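Week 7: Asymmetric multiplayer and why it's so hard to balance

Welcome back, everyone! This is my favourite week of the unit, so please forgive the length of the notes. Last week we looked at mirrored modes, where both teams get the same kit. Now we break that on purpose. One side is strong, the other side is many, and the fun lives in the gap between them.

Our main case is Drirkota, the hide-and-hunt prototype Ohemaa Bonsu built with last year's class. One hunter, four runners, a single map called Nunden. In the first build the hunter won nearly every round. Ohemaa's fix was lovely – she left the hunter's speed alone and gave the runners better information, with footsteps they could hear through walls.

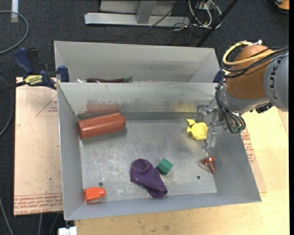 Level geometry does a lot of the balancing for you, and students often forget it. Before touching a damage value, look at where players can stand and what they can see from there. Think of the two grey metal bins: looking down, you get the whole floor of the front one, but only a narrow slot of what's inside the one behind. A runner on a high ledge in Nunden has the same problem with the second courtyard. Move the ledge and you've changed the odds without editing a single stat!

Playtest data: Dede Baidoo has logged 276 rounds of Drirkota, and the spreadsheet is on the unit page. Sort by round length first. Anything over 200 seconds usually means the runners found a loop the hunter couldn't break.

For the tutorial
Read the Zakaria chapter on pursuit games. Bring a paper sketch of a map for one hunter and three runners, with sightlines marked in a second colour. Rounds should finish inside 60 seconds, so keep it small.

Trasturon groups, your builds are due before the February break.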